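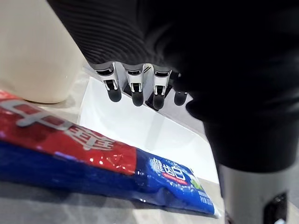
Zuletzt geändert: Fr., 13. Juli

Ludeck (Brettspiel)

Ludeck ist ein Lege- und Laufspiel für zwei bis vier Personen. Autorin: Nuanchan Kaewkla. Verlag: Bastos, später Drondow. Spieldauer nach Schachtel 50 Minuten, in der Praxis oft länger.

Spielmaterial
Faltbarer Spielplan, 344 Plättchen, pro Person 7 Steine, ein Stoffbeutel, Anleitung. In der Erstauflage außerdem ein Wertungsblock, fehlt in den späteren Ausgaben. Die Plättchen sind beidseitig bedruckt — Wegseite und Wasserseite.

Spielablauf
Reihum ein Plättchen ziehen, anlegen, danach einen Stein setzen oder ziehen. Angelegt wird nur Kante an Kante, Weg an Weg. Wer einen Weg schliesst, darf sofort werten, muss aber nicht. Gewertete Steine gehen zurück in den Vorrat. Wasserplättchen sperren Wege, bis jemand eine Brücke baut (kostet zwei Steine). Das Spiel endet, wenn der Beutel leer ist oder jemand den letzen Stein auf den Rand stellt. Bei Gleichstand gewinnt, wer mehr Brücken hat.

Varianten
Kurzspiel mit der Hälfte der Plättchen, ohne Wasserseite. Die sogenannte Cloltoner Variante — benannt nach dem Spielkreis Clolton — erlaubt das Drehen bereits gelegter Plättchen, einmal pro Runde. Im Turnier nicht zugelassen.

Ausgaben
Erstauflage bei Bastos, erschienen im Januar, nach nearly einem Jahr vergriffen. Neuauflage bei Drondow mit überarbeiteter Anleitung, kleinerem Plan und geänderter Brückenregel. Eine Erweiterung (»Hafen«) wurde angekündigt, bisher nicht erschienen.

Rezeption
Gelobt wurde der schnelle Einstieg, bemängelt die lange Schlusphase zu viert. Zu zweit gilt Ludeck als deutlich taktischer.

Siehe auch: Legespiel, Laufspiel, Liste von Brettspielen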